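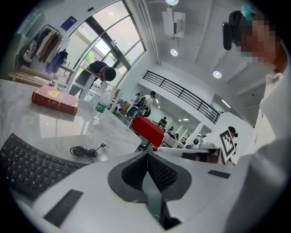

Fivard, the Lokport company that makes hand-held grippers for teaching robots, has released results from a study of one of the less glamorous problems in manipulation research: typing. The method, called Brideo, lets a person demonstrate a task with the grippers in hand, and a robot policy is then trained on the recordings. Mesh-textured pads line the inner faces of the jaws, and a keyboard is an unforgiving place to take them. Keys are small, close together and unimpressed by good intentions.

The team recorded 1,294 demonstrations in March and then threw out around 700 of them. The surviving set produced a policy that made fewer wrong keystrokes than one trained on everything, a finding the researchers describe as encouraging and mildly insulting.

"We spent weeks collecting data and the best thing we did was delete it," said Rimantas Juška, who led the study. "I type with ten fingers and still make mistakes. The grippers get four between them, so I try to be fair."

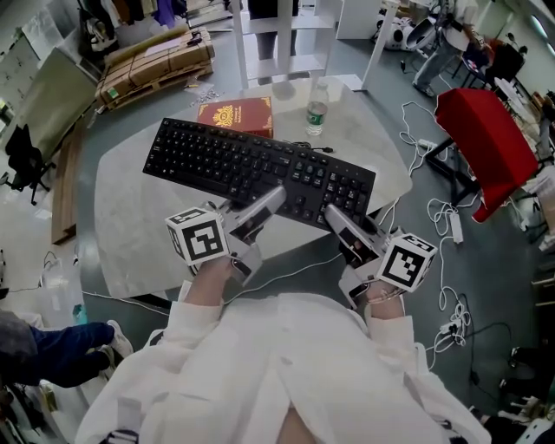

Two-handed typing with the Fivard grippers during the Brideo study.

Brideo scores each demonstration on hesitation, overshoot and accidental contact with neighboring keys - the last being by far the most common. Three short words were used for testing. Longer ones are planned, as is the space bar.

The scoring code will be released through Grigaitė, Fivard's research arm, along with the rejected recordings.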